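Talk notes: a gripper you can hold in your hand
Brerklow workshop evening, August 28, 2025
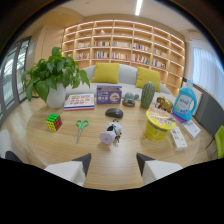

Start with why I wanted two fingers and no more. Marit Boström and I began in May with a three-fingered thing, lovely to look at, and we spent every evening fixing it and hardly any picking things up. So two it was, with dark angled tips on white blocks, and oh, what a relief! Go slowly here and let people look at the table, then ask which thing they'd try first. Most folks say the Rubik's cube (flat sides, very kind to a beginner). I'd go for the little lavender toy with the white head, right ahead of the open fingers. The scissors with the green handles are the ones I'd leave until after coffee, as they lie so flat.

Next, the tips. Pass the spare pair around, and please remember to get them back this time, Birger. Version 5 is the one we kept. Say a word about printing them slowly, and about the screw that works loose on the left side. Marit has a nice way of telling that story, so hand her the microphone if she's in the room.

Then the log. We have 412 grabs written down so far, in my terrible handwriting, and 53 of them are marked "try again." Read out a couple, they're fun.

Questions. Someone will ask about a motor. Tell them Hunley is the next build and the drawings are in the blue folder, second shelf. Thank the Pumness people for the long table and the extension cords.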